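## 4. Setting out the play kitchen
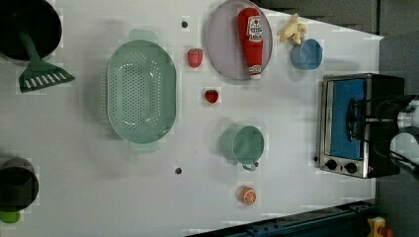

One parent wrote to me after the last version of this guide to say that her two had tipped the whole Hotholm set onto the rug, lost the strawberries inside a day and gone back to the sofa cushions, so could I please say something about where everything is meant to go? Fair point! The leaflet that comes with the set gives you a parts list and leaves you to it, so this section is my own way of doing things, worked out over a good many wet afternoons.

You don't have to follow it to the letter. If your child wants the banana in the oven, the banana goes in the oven.

### 4.1 Before you start

You'll want a low table with a plain top, wiped down and dried. White is lovely for this, as the colours of the food really stand out (and you can spot the small bits when it's time to pack up). I use the Prenell table from section 2, and if you've got a different one, that's fine, just check that a small person can reach the middle of it without climbing.

**Caution:** look over every piece before it goes on the table. Anything split, or with an edge you can feel with your thumb, goes in the bin. Keep the toy food away from babies who are still putting everything in their mouths.

### 4.2 Laying it out

1. Start with the toaster oven. It's the bulkiest thing and it wants to be at one end, with its door facing the way your child will be sitting. Put it in the middle and you'll spend all afternoon reaching round it.
2. Put the black frying pan and the black pot at the opposite end. I call this the hob end, even though there's no hob. Turn the pan handle inwards, same as you would on a real cooker. It's a good habit to start early.
3. Lay the green slotted spatula between the pan and the pot.
4. Next comes the mint-green colander. Give it plenty of room, because it's a big oval thing and it always ends up being the busiest spot on the table. Washing strawberries in it can last longer than you'd believe.
5. Set the lavender plate within easy reach, with the ketchup beside it. Or on it. I've given up having views about the ketchup.
6. Stand the mint-green mug somewhere central and put the little light blue cup near the plate. Handles towards the child if you can manage it.
7. Scatter the food last: the two strawberries, the peeled banana and the orange slice. I do mean scatter! A neat row looks smart, but mine just stare at it, whereas a bit of a muddle gets them sorting and fetching straight away.

**Note:** the colander and the mug are the same mint green, so if you're playing a matching game, they make an easy first pair. The strawberries are a nice second go, as one is slightly smaller than the other and you can ask which is which.

### 4.3 First games

Breakfast is the one I'd begin with. Ask for a drink in the mug and some fruit on the plate, then wait. Try not to help. When that's going well, add something that needs cooking and let them choose between the pan and the oven.

After that we usually play cafés. I order, I get it wrong, I send it back, and everyone is thrilled. A Tuhumury order pad is handy if you've got one, but the back of an envelope does the job.

If you have two children at the table, give one the hob end and one the oven end and swap when the squabbling starts. I set a kitchen timer for 300 seconds, which sounds grander than five minutes and seems to carry more authority.

**Caution:** toy pans and toy ovens are for toy food only. No real bread, no water in the oven, and please don't stand any of it on a cooker that's been on.

### 4.4 Cleaning and putting away

1. Wipe the food with a damp cloth and a drop of washing-up liquid. Don't soak it.
2. Rinse the colander under the tap and poke out anything stuck in the holes. A cocktail stick works (a grown-up job, that one).
3. Go over the outside of the toaster oven with a dry cloth only, paying attention to the bit behind the knobs where crumbs of playdough gather.
4. Leave everything on a tea towel for 90 minutes before it goes in the box. I used to skip this and the box got a smell.
5. Pack the pot and pan first, then the colander with the fruit sitting inside it, then the plate and cups on top. The spatula slides down the side.

**Note:** I use an Arico tub with a clip lid. The oven doesn't fit in mine with everything else, so it lives on the shelf above, and spare parts are covered in section 6.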